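Werkstattbuch Menumside, Eintrag vom 26. August 2026

Thema: Kabel sortieren und stecken mit dem Greifer, Stand nach der zweiten Runde

Ich schreibe heute länger als sonst, weil Vaughan Pomare ab Oktober die Versuche übernimmt und ich dann nur noch zur Hälfte hier bin. Er hat mich gebeten, die Sachen aufzuschreiben, die nicht im Protokoll stehen. Mein Deutsch ist dafür hoffentlich gut genug. Wo ich ein falsches Wort benutze, bitte mit Bleistift verbessern und nicht durchstreichen, ich lerne davon.

Worum es geht

Die Frage von Kereama war am Anfang sehr einfach: Kann eine Maschine die kleinen Arbeiten übernehmen, die in der Werkstatt immer liegen bleiben? Gemeint waren Tisch abräumen, Schrauben in die richtige Schale legen, Lappen aufhängen, Kabelreste trennen, Kabelbaum auf den Platz legen. Im Haushalt wären es die gleichen Arbeiten mit anderen Namen, also Besteck, Socken, Ladekabel. Ich habe damals gesagt, dass die Kabel das Schwerste sind. Bei dieser Meinung bleibe ich.

Für die Kabel haben wir in dieser Woche 70 Versuche gemacht. Ein Versuch heißt bei uns: ein Leitungssatz liegt auf dem Tisch, der Greifer soll ihn an der Hülse fassen, anheben, zur Ablage tragen und so hinlegen, dass der Flachstecker frei nach vorn zeigt. Für mich dauert diese Arbeit einen Atemzug. Ich würde dabei mit einem Kollegen über das Mittagessen sprechen.

Gelungen nach unserer strengen Regel: 16 von 70. Die Regel ist streng, das weiß ich. Wenn der Satz richtig liegt, aber ein Nachbarsatz mitgezogen wurde, zählt es nicht. Vaughan findet, man müsste solche Fälle halb zählen. Ich bin dagegen, denn in der Fertigung muss danach jemand kommen und den Nachbarsatz zurücklegen, und dann hätte dieser Mensch auch gleich alles selbst machen können.

Was gut geht

Starre Teile gehen gut. Distanzbolzen, Muttern, kurze Rohrstücke, auch wenn sie schräg liegen. Hier habe ich kaum noch etwas zu notieren, der Clovunard-Ablauf macht das zuverlässig, solange das Teil nicht an der Tischkante liegt. Ich habe gestern aus Neugier eine Wäscheklammer, einen Teelöffel und den Deckel vom Zuckerglas dazugelegt. Klammer und Deckel waren kein Problem. Der Löffel wurde am Stiel gegriffen und hat sich gedreht, er ist aber nicht gefallen.

Auch das Warten geht gut. Das klingt komisch, aber in der ersten Runde hat der Arm nach einem Fehlgriff sofort weitergemacht und die leere Hand zur Ablage getragen. Jetzt bleibt er stehen, schaut neu und versucht es noch einmal. Bei mehr als 2 Wiederholungen bricht er ab und meldet sich. Diese Grenze möchte ich behalten. Bei der dritten und vierten Wiederholung schiebt er das Kabel nur noch vor sich her, bis es vom Tisch hängt.

Was nicht gut geht

Die weichen Teile. Eine Leitung hat keine feste Form, und wenn man sie an einer Stelle anfasst, bewegt sie sich an einer ganz anderen. Das verdrillte Paar ist noch freundlich, weil es durch die Verdrillung etwas steifer ist und eine ruhige Kurve hält. Die einzelnen Adern, besonders die schwarze, springen dagegen gern zur Seite. Wenn sie glatt isoliert sind, rutschen sie auch zwischen den Fingern durch, bis der Stecker anstößt.

Zweites Problem ist der Tisch. Die gelbe Fläche wurde ausgesucht, damit die Leitungen sich farblich gut abheben. Für Schwarz und Rot stimmt das. Für die gelbe Ader im Paar stimmt es leider gar nicht, und die Fläche glänzt so stark, dass die Deckenlampen helle Flecken darauf machen. Dazu kommen die alten Kratzer und graue Schlieren, die man mit Spiritus nicht mehr wegbekommt. Ich habe es versucht, zweimal, auch mit dem guten Reiniger von Tronness.
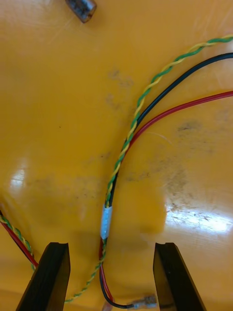 Notiz zur Greifstellung

So wie die Finger hier stehen, offen und links und rechts vom Bündel, ist es die Stellung kurz über dem Tisch, mit der ich am meisten zu kämpfen habe. Zwischen den Fingern ist viel Luft, und in dieser Luft liegt zu viel: die weiße Hülse, darunter Rot und Schwarz und noch der Flachstecker. Das grün-gelbe Paar läuft schräg hinter den linken Finger. Wenn man aus so einer Lage einfach schließt, weiß man vorher nicht, welche Leitung zuerst geklemmt wird.

Meine Vorschläge für diese Lage, in der Reihenfolge, in der ich sie probieren würde:

Erstens höher greifen. Die Hülse ist die einzige Stelle, wo alles eng zusammen ist. Unterhalb gehen die Leitungen wieder auseinander, und dort hat der Greifer nichts zu suchen. Im Moment zielt das Programm oft auf den Stecker, vermutlich weil das Metall so deutlich zu sehen ist.

Zweitens vor dem Greifen weniger weit öffnen. Wir fahren immer mit ganz offenen Fingern herunter, das ist eine Gewohnheit aus der Zeit mit den Kunststoffdosen. Bei Kabeln ist die breite Öffnung eine Einladung für alles, was daneben liegt.

Drittens die Nachbarn beachten. Links kommt noch ein Satz mit den gleichen Farben, also wieder grün-gelb verdrillt und Rot, und er reicht bis an den linken Finger heran. Für uns Menschen ist klar, dass man so ein Paar mit den Augen bis zum Ende verfolgen muss, bevor man zieht. Das Programm sieht zweimal grün-gelb und verbindet die beiden Stücke manchmal zu einer Leitung. Darum wird dann der falsche Satz mitgenommen.

Viertens den Tisch vorher frei machen. Das kleine Metallteil weiter oben stört in dieser Lage noch nicht, es liegt weit genug weg. Aber ich möchte, dass vor jedem Versuch gleich viel oder gleich wenig auf dem Tisch liegt, sonst kann man die Zahlen nicht vergleichen.

Über die Zahlen

Seit Beginn im Frühjahr stehen jetzt 221 Versuche im Buch, alle Teile zusammen. Bitte diese Zahl nicht nach außen geben, wenn nicht dabei steht, dass die starren Teile den größten Anteil haben. In der Besprechung mit Kereama wurde schon einmal eine gemeinsame Quote auf die Folie geschrieben, und danach haben alle geglaubt, dass die Kabel fast fertig sind. Ich habe mich damals nicht getraut, es laut zu sagen. Das war ein Fehler von mir, und so schreibe ich es wenigstens hier auf.

Auch die Zeit gehört dazu. Ein gelungener Versuch mit Kabel dauert immer noch viel länger als mit der Hand, und in dieser Zeit muss jemand im Raum sein. Man kann daneben etwas anderes tun, aber keine Arbeit, die Konzentration braucht. Ich habe probiert, daneben Bestellungen zu schreiben, und am Ende hatte ich die falschen Quetschverbinder im Warenkorb.

Kann die Maschine das jetzt oder nicht

Vaughan hat mich das beim Kaffee gefragt und wollte eine kurze Antwort. Meine Antwort ist: Teile in Schalen legen ja, Kabel ablegen nein, Kabel aus einem Haufen trennen noch lange nicht. Für den Haushalt würde ich sagen, dass der Arm den Besteckkasten einräumen könnte, wenn er den ganzen Nachmittag Zeit hat. Die Schublade mit den Ladekabeln würde ich ihm nicht geben. Meine eigene Schublade zu Hause ist allerdings auch für Menschen nicht geeignet.

Vaughan ist optimistischer. Er meint, dass mit besserem Licht und mehr Vorführungen von Hand die Quote schnell steigt. Beim Licht bin ich einverstanden. Bei den Vorführungen habe ich Zweifel, weil jeder von uns die Kabel ein wenig anders anfasst. Ich drehe zum Beispiel immer das Handgelenk, bevor ich anhebe, Vaughan zieht erst gerade zu sich. Wenn das Programm beides mischt, kommt eine Bewegung heraus, die keiner von uns machen würde. Wir sollten uns vorher auf eine Art einigen und sie auf den Zettel am Gestell schreiben.

Offen für die nächste Runde

Matte Unterlage besorgen, am liebsten hellgrau. Eine Probe liegt im Schrank bei den Schrumpfschläuchen, sie ist aber zu klein für den ganzen Arbeitsbereich.

Deckenlampe über dem Tisch einmal ganz ausschalten und nur mit der seitlichen Leuchte arbeiten.

Öffnungsweite im Clovunard-Ablauf als eigenen Wert eintragen. Zur Zeit steht sie fest im Programm, und ich habe lange gesucht, bis ich die Stelle gefunden habe.

Flachstecker nach jedem Durchgang kontrollieren. Wenn der Greifer am Metall gefasst hat, kann die Aufnahme verbogen sein, und dann ist der Satz für weitere Versuche nicht mehr gut. Verbogene Sätze in die rote Kiste, nicht zurück in die Schale.

Klären, ob Sätze mit gleicher Farbe überhaupt nebeneinander liegen sollen. Ich bin dafür, es ist in der Werkstatt ja auch so. Vaughan möchte zuerst mit nur einem Satz arbeiten. Vielleicht abwechselnd, dann sieht man den Unterschied.

Das Wort für „Kabel, das sich um den Finger legt und beim Öffnen hängen bleibt“ fehlt mir immer noch. Im Protokoll habe ich „Schlingenfehler“ geschrieben. Wenn es ein richtiges Wort gibt, bitte hier eintragen: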